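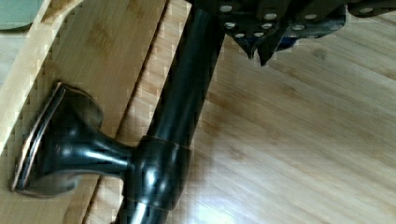
Saven: Wrist-View Estimation of Bar Handles in Cluttered Kitchens
Progress report to Irnesura, second reporting period
Prepared by Noemi Colombo and Uwe Grube, Lurkari

1. Scope of the period

The work plan for this period had two items: complete the handle axis estimator (work package 2) and test it on the arm against handles with a polished finish (first half of work package 3). The estimator is complete. The arm tests are complete for a fixed counter layout and have started for varied layouts. The force-based fallback, which the plan places in the second half of work package 3, has been specified but not built.

2. Problem and method

A bar handle gives the gripper a simple target. Once the axis of the bar and its distance from the mounting surface are known, the approach follows directly. The difficulty is in the estimate. A glossy black bar returns very little usable depth, and the strong highlights along its length move as the wrist camera moves. In our first-period results, the depth-only baseline often locked onto a highlight or onto the surface behind the bar.

The current method, Saha, does not attempt to recover depth on the bar. It uses three sources of evidence:

(a) The two outer contours of the bar, tracked over a short sequence of wrist views taken during the approach.
(b) The mounting post and base plate. The plate lies against the panel, and the panel plane can be measured reliably where the wood has visible grain.
(c) Contact shadows and occlusion edges, used only to reject candidates and never to propose them.

The axis is fitted to (a) with (b) as a constraint. If the two disagree by more than a set margin, the arm holds its position and requests one more view from a shifted angle. Osvaldo Lo Presti rewrote the contour tracker so that a highlight is treated as a feature inside the bar, which removed most of the sudden jumps seen in the first period.

3. Data

The annotated set now holds 679 wrist-view sequences. Each has a hand-marked bar axis, a panel plane and a label for glare on the surrounding surface. Annotation was done by Ettore Gatti and checked by Rebecca Fabbri, who returned a small share of the sequences for correction. Most corrections concerned sequences in which the bar was partly covered by the gripper.

The set also includes views with no handle in them. These are needed because the estimator must be able to report that it has found nothing. Counter surfaces supply many straight, parallel edges that can pass for a bar at low resolution: the groove in a cutting board, the edge of one board resting on another, a thin metal strip. The first version of the detector proposed an axis in many such views. Adding them as negatives had more effect on the false proposal rate than any change to the network itself.
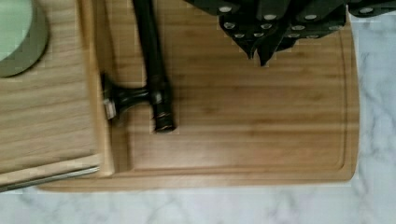 4. Test procedure

Each trial began with the arm above the counter and ended when the fingers had closed or the run was stopped. The target was the horizontal black bar on the front of the slotted wooden organizer. A trial counted as successful if the fingers closed on the bar between its end fittings and held it under a light outward pull. Contact with any other object counted as a failure, including cases where the bar was then grasped correctly.

The counter was kept crowded on purpose. A toaster and a cutting board occupied the space in front of the organizer, with containers and appliances on both sides, so the arm had to come down from above with limited room to change its angle. Lighting was left at the normal room level and was not diffused.

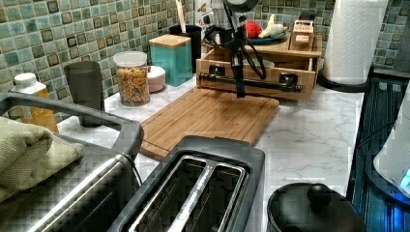
5. Results

We ran 200 trials with the fixed layout. Of these, 21 failed. The failures divide into two groups:

Glare on the wood behind the bar: 16 trials. A bright patch on the finished surface merged with the bar contour, and the fitted axis shifted toward it. In every one of these trials the panel constraint flagged a disagreement, but the extra view was taken from an angle that kept the glare in place.

End fittings: five trials. The estimator gave the correct axis, but the planned contact point was too close to a fitting and one finger touched it before closing.

The second group is a planning error and has been corrected by setting a minimum distance from each fitting. The corrected planner has not yet been run through the full procedure, so no revised success rate is given here.

The first group is the main open issue. The choice of extra view is at present a fixed sideways shift. Uwe Grube is replacing it with a shift computed from the observed position of the highlight — a small change in code, though it requires a fresh calibration between the wrist camera and the gripper.

6. Deviations from the plan

The varied-layout trials started later than scheduled. The cause was a fault in the cable routing on the upper arm, which limited wrist rotation until the cable was moved. No change to the budget is requested. We do request that the delivery of the varied-layout dataset be moved to April.

7. Work for the next period

Complete the varied-layout trials with the corrected planner.
Finish and test the computed view shift, using the same fixed layout for comparison.
Build the force-based fallback for cases in which the second view does not resolve the disagreement.
Release the annotation guide together with the negative views. Rebecca Fabbri is editing the guide; a draft is available to Irnesura on request.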